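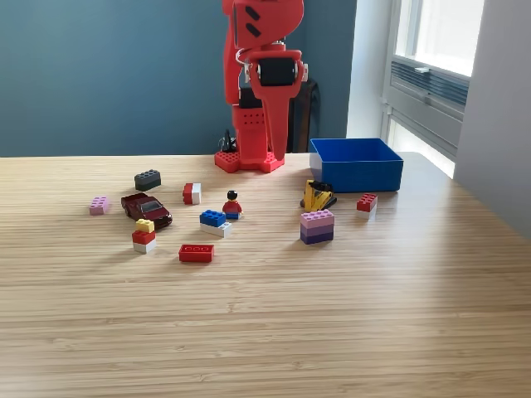
Enia Sitting Set

Meditation bench, cushion and printed course, from the Wumstead workshop

If you've ever tried to sit quietly with a worry and given up after five minutes with dead legs, this is the set we'd love you to try. The Enia grew out of our evening groups on fear and calm, where people kept asking the same thing – how do I stay put long enough for anything to happen? A good seat is a big part of it, and so is having something short and friendly to read before you close your eyes.

The bench is a kneeling bench with a gently sloped top, so your hips tip forward and your back more or less looks after itself. The legs fold flat and it goes in a rucksack (mine has been on a lot of trains!). The cushion ties on with two tapes and comes off for washing. It's filled with buckwheat hulls, and there's a small zip at the back so you can pour some out if you like to sit lower.

Then there's the course booklet, written by Torbjørn Viklund, and I really can't say enough good things about it. It has 14 sittings, each on a single page, starting with simple breath watching and moving on slowly to the harder stuff: noticing where fear shows up in the body, staying near it for a minute, and letting it go by without an argument. Torbjørn writes the way he talks, plainly and with plenty of pauses. The ninth sitting, on the fear of being disliked, is the one people write to us about most.

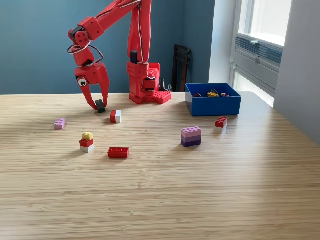 What's in the set

Enia folding bench, oiled ash
Tie-on cushion, buckwheat filled, in Moss or Oatmeal
Course booklet, spiral bound so it lies open on the floor
Cotton carry bag
Sand timer, 30 minutes

Item number: 1739

Choosing a height

The bench comes in Standard and Tall. Most people get on very well with Standard. Go for Tall if you have long thighs, stiff ankles or a knee that complains, and put a folded blanket under your shins as well. If kneeling is out of the question, have a look at the Adams, our low stool, which takes the same cushion. The booklet works just as well from a kitchen chair, and Torbjørn says so on the first page.

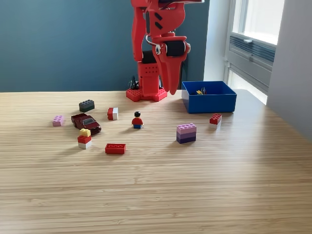

It does take a few sittings to get used to the slope. Start with ten minutes and keep your weight on the bench, with your feet tucked underneath and pointing back. By the end of the first week I'd stopped thinking about my knees at all, and that was lovely.

Care

Wipe the wood with a barely damp cloth and give it a little oil each January, or whenever it looks thirsty. Empty the hulls into a bowl before you wash the cushion cover at 30 degrees. The hulls themselves mustn't get wet – air them in the sun on a dry day instead.

Goes well with

Grosska floor mat, wool felt
Adams low stool
Spare cushion cover, Moss or Oatmeal
Buckwheat hull refill bag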